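Chapter 7. Comparing Grippers Without Fooling Yourself

Most claims that one gripper beats another fall apart as soon as you ask what was on the table. A supplier's chart will show a success rate and a payload. It rarely says whether the test object was a steel block or a tomato. In this chapter we treat every such chart as unproven, our own included. 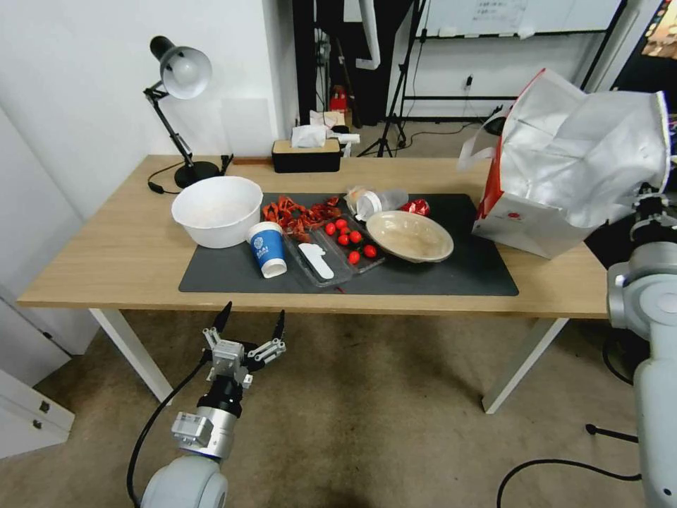

The usual defense is that a rigid block gives repeatable numbers. So it does, and they repeat nicely while saying little about a paper cup. Ramesh Garg, whose trials at Kasholm we borrow from throughout, prefers a mixed table: cherry tomatoes in a clear tray, dried red pieces in a heap, a thin bowl, a cup. Parallel two-finger grippers look less impressive there. Whether the ranking of two models changes as well is a separate question, and one we take up in Section 7.3.

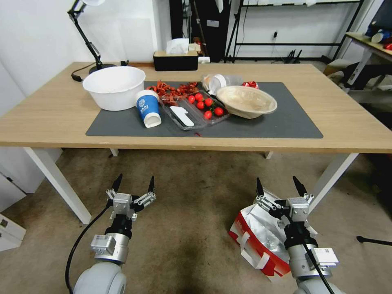 A cup lying on its side is a different task from a cup standing up. If one gripper met it upright and its rival met it tipped, you have compared two cups. Write down the starting layout before each run. Aarti Nautiyal went back through 200 trial sheets from Etevby and found 16 that recorded it - and those 16 came from a single operator.

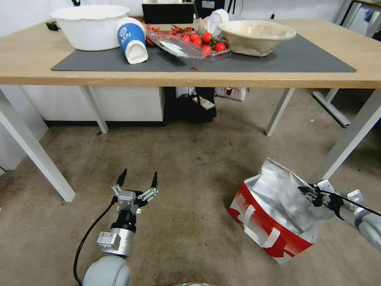 Kasholm, 2025-12-18

"We are asked to approve the Ellow fingers on the strength of 800 grasps. I would like to know how many were tomatoes. Until I do, I can't sign." - Monique Lemaire, review note

Lemaire's note was thought fussy. We think it was mild. A large count of easy grasps can hide a poor record on the hard ones, and a soft shopping bag on the floor asks more of an arm's reach than anything at table height.

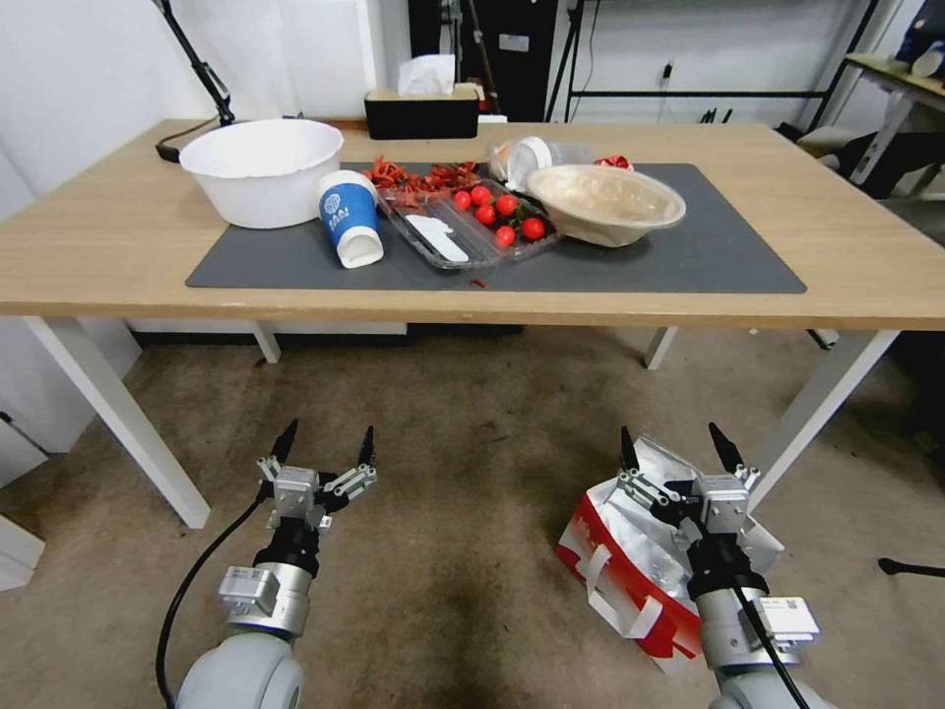 Two arms make matters worse. The left and right grippers may be the same model and still score differently, and an average of the two describes neither. Keep the columns apart until you have a reason to merge them.

7.1 What counts as a grasp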